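Notas para a palestra: trailers e o prazer de esperar

Abrir sem cumprimentos longos. Luzes baixas, passar logo o teaser de Jisis — dura 2 minutos e não tem uma única fala.

Perguntar à sala quem arrepiou. Eu arrepio sempre! 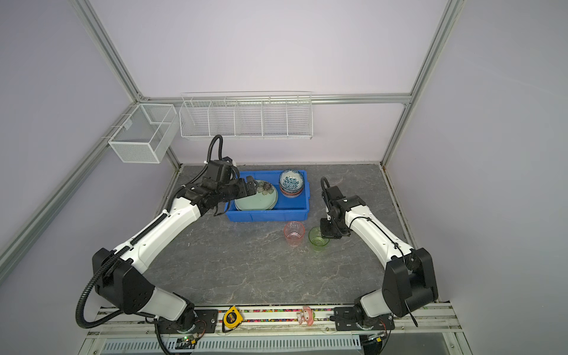 Pratos verdes e taças com motivos azuis

A Carmela Manzano montou o teaser a partir da respiração da atriz, e o corte só acelera quando ela para de respirar. Repetir esse trecho sem som.
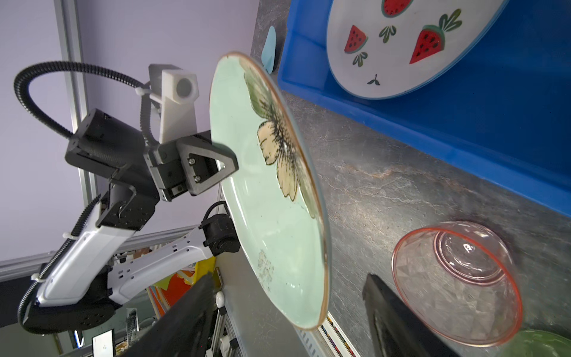

Prato com flor creme e folhas verde-azeitona

Passar a Prosel, a sequela que chegou em fevereiro. O trailer conta o filme quase todo e mesmo assim adoro aquele plano do comboio (parar aqui, deixar respirar).

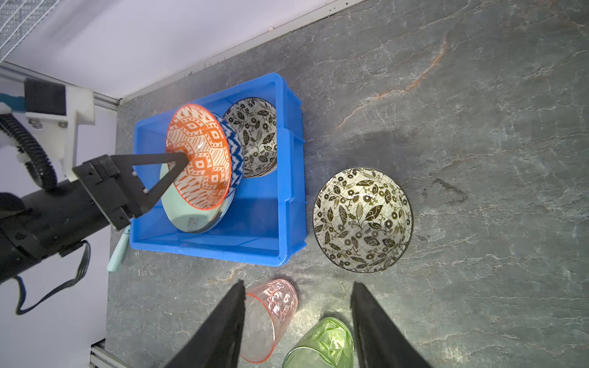
CINEMA E SÉRIES

Marcelino Valcárcel viu mais de 290 trailers para escolher a música de Vollent. Ficou com uma balada lentíssima, cantada quase em sussurro — e que bem que funciona com a perseguição no porto! Subir o volume.

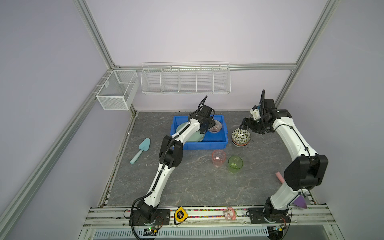
Leitura: 5 min

Fechar com El Ouafi, só o cartão do título. Perguntas da sala, microfone para a última fila primeiro.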